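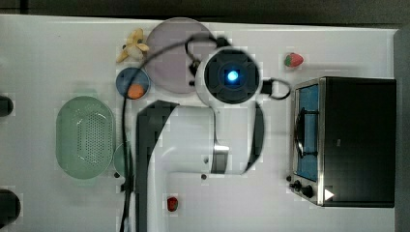
Tsion Kahsay wrote to us in May: I bought the set for the corner table in our playroom, and the colander is the piece the children take first. I would like to know if I can buy a second one without buying everything again.

Yes, you can. All pieces of the Flindetti set are now sold also one by one, and the prices are in the list when you choose the piece in the menu. We thank Tsion for the question, which we have received from other customers too.

Flindetti Kitchen Table Set
Item number 353
Made for Yurchenko Home and Play, Neltville

What is the Flindetti set

Flindetti is a set of dishes and toy fruit for playing kitchen on a normal table. It does not need a play stove or a play cupboard. You put the pieces on any flat surface, and the child can begin to serve, to sort and to cook something. Many families keep it in the real kitchen, so that the child has work to do at the same time as the adults.

The colors are calm on the dishes and strong on the fruit. We chose it like this because small children find the fruit quickly when it lies on a pale plate, and because the dishes should not look strange if they stay on the table until evening.

What you receive

Large round plate, lavender-gray
Plate, pale green
Small round bowl, blue
Oval colander, mint green
Banana bunch, yellow
Orange
Strawberry, red with green leafy top
Storage bag with cord

The toaster oven is not included. You find it under Flultenov, our department for kitchen appliances. It has a black body with brushed stainless-steel trim, a glass door and a wire rack. It is a real appliance for adults and must not be used as a toy. Please do not put toy fruit inside of it, also when it is switched off, because the next person may not look before heating.

About the pieces

The large plate is the serving plate of the set. It is wide enough for all the fruit together, and it is the piece most used for games of sorting.

The blue bowl is small. One fruit fits well, the orange for example. If your child likes to pour or to mix, we recommend to order an additional bowl, as with only one there is often discussion between brothers and sisters.

The colander is oval, with a grid of small holes in the center and a smooth, rounded rim. It can be used with water in the sink or in the bath. After playing with water, please turn it upside down on a towel.

The banana bunch is one piece and the bananas do not come apart. Some customers have asked for bananas which can be separated. We have tried it, but the single bananas were lost very fast, so we stayed with the bunch.

The strawberry and the orange are also one piece each. They cannot be cut. If you look for fruit with a cutting function, please see the Flindetti Market Set.

Cleaning

Wash the dishes by hand with warm water and a little soap. The fruit should be wiped with a damp cloth and not left lying in water. Do not use a hard brush, as it makes the color dull. We do not recommend the dishwasher.

If there is a stain from a felt pen, try first with cold milk on a cloth. We know it sounds unusual, but it was a tip from a kindergarten in Neltville and in our office it worked better than the soap.

Age and safety

For children from 2 years. The dishes are made for play and not for real meals. Dry snacks are no problem, hot food is. Keep all pieces away from the cooktop and from the warm outside of a toaster oven. The cord of the storage bag should be kept by an adult.

Delivery and returns

We send the set within 5 working days. It comes in a flat carton, and the dishes are packed one inside the other with paper between them. Orders which arrive before noon are prepared on the same day.

You can return the set if it is complete and clean. A missing fruit is not a reason for us to refuse, but we will take off the price of this piece. For schools and playgroups we can write an invoice with later payment, please ask before you order.

Single pieces

Every piece can be ordered alone by adding its name after the item number, for example 353 Colander. The color of a later delivery can be a little different from the color of your first set, mostly with the pale green plate.

The present production is 3000 sets. When these are sold, the dishes will stay in the same shapes, but we may change the green of the colander.

Questions

Please use the contact form and write the item number in the first line. We answer in English in the morning, and in the afternoon we are usually packing.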